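4.2 What counts as a handover

The success rates reported for Prusine in the previous section look good, and we would like to believe them. Before doing so we spent some time on a duller question, namely what a rater has to see before marking a trial as passed. The Detcombe protocol, which we followed, says that a handover is complete when the object "has been transferred between grippers." It gives no test for transfer. In the original release the decision was left to a single rater working from the fixed camera, and most later work, including our own first draft, simply copied that arrangement.

The trouble shows up with small objects. A mug or a box changes hands over a distance, and the rater has plenty to look at. With something the size of a key or a clip, the two sets of fingertips end up almost touching, and the object is mostly hidden between them. Figure 4 is a typical moment of contact. The grippers are tip to tip and a small silver object lies level between their points. From this view we can't say which arm is carrying the load. Either one might be, or both, or the object might be wedged between two surfaces that would each drop it if the other moved away. A rater who already knows that the policy was meant to pass it from one side to the other will tend to see a pass.

We had all 106 trials scored again by two raters. One saw the full video. The other saw only the fixed-camera still at the moment of closest approach, together with the instruction for that trial. They disagreed on 29 trials. We had expected some disagreement, given how little one still contains. We did not expect the direction of it: in every one of the disputed trials the still-only rater had given the pass and the video rater had refused it. Usually the giving arm never let go, or it let go and then closed again before the receiving arm had pulled back.

It might be said that no sensible lab scores from stills. We agree that it shouldn't, but the selection of stills for papers and project pages is a kind of scoring, and readers take their idea of what a method can do from those pages. We include our own earlier pages in this complaint.

Figure 4. Contact phase of a small-object handover, fixed camera. The loose items on the floor belong to the clutter condition and are not targets in this phase. 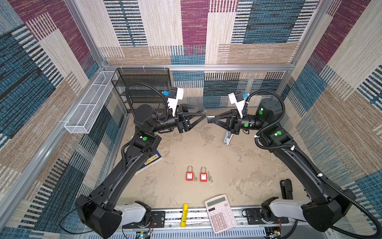

4.3 Clutter as a confound

A second doubt concerns the floor. Prusine was trained on 1000 demonstrations, and the claim made for it is that clutter does little harm. The comparison behind that claim sets cluttered trials against bare-floor trials and finds a small gap. We reproduced the small gap. We are less sure what it means.

Clutter in the Detcombe protocol is a matter of which items are in the enclosure. The operator takes objects from a list and puts them down wherever there is room, with no rule for spacing or for distance from the arms' usual paths. In practice some things hardly move from one trial to the next. The two red padlocks side by side, the yellow cylinder and the pale pink calculator near the base rail turn up in both Figure 4 and Figure 5. Other things differ. Figure 4 has a stapler near the right arm and a dark blue book partly under the left one; in Figure 5 a small dark padlock lies on its side with its shackle open, and a crumpled piece of white fabric is tucked partly beneath the left arm.

A policy could learn to treat the regular items as part of the furniture. That would be a perfectly useful thing to learn if the robot were never going to leave the enclosure – and it is hard to see how the present comparison could tell this apart from real tolerance of clutter. The patchwork wall panels, the mesh rack in the back-left corner and the long white basket on the left wall are stronger cues still, and they are shared by the training and the test sets.

Dunlow, our baseline, was trained on the same demonstrations and has the same advantage, so the ranking of the two methods may well survive. The absolute numbers are another matter. A reader who wants to know how Prusine would do on an unfamiliar bench cannot get the answer from our results, and should be wary of anyone who claims to read it out of them.

We considered moving the regular items between trials and decided against it for this paper, as the comparison with published scores would then be lost. Looking back, we gave that comparison more weight than it deserved. The published scores rest on the rater problem described in 4.2, and matching a doubtful number with care doesn't make it less doubtful.

Figure 5. Arms facing each other above the gray floor, grippers pointing inward, fixed camera. Clutter condition, with a different mix of loose items from Figure 4.
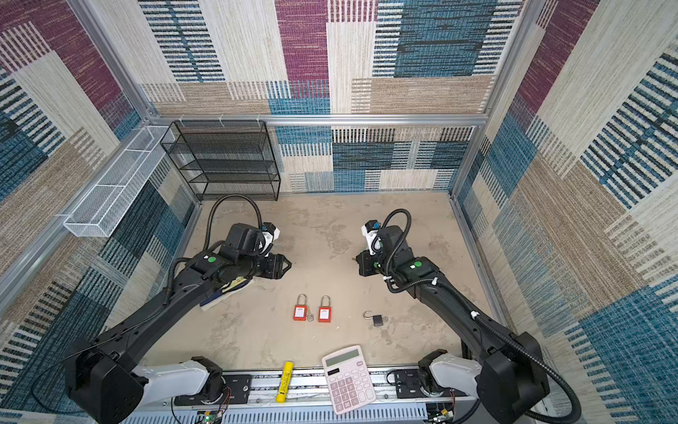 4.4 Reporting changes

From here on we report two rates for each condition. The first uses the video rater and requires that the receiving arm move clear with the object while the giving arm stays open. The second is the looser Detcombe reading, kept so that older tables can still be lined up with ours. Where the two lead to different conclusions we say so in the text and rely on the first. The clutter results are given by item list, without an overall average, and we make no claim about clutter outside the listed items.

Comments

Narayanan Kulkarni
Good to see the 29 disagreements in print. Was the video rater also told the instruction? If so, the two raters share the bias you complain about, and I'd want a third who is blind to it. We found on Amin that this mattered more than the camera.

gripforce
The Dunlow ranking "may well survive" is carrying a lot of weight for a baseline you never tested with the padlocks moved. Run it!

t_halvard
Wrist cameras are right there on both arms. Why is everything scored from the fixed view?

Narayanan Kulkarni
@t_halvard Because the original release did it that way, I assume. Same reason as everything else in 4.3.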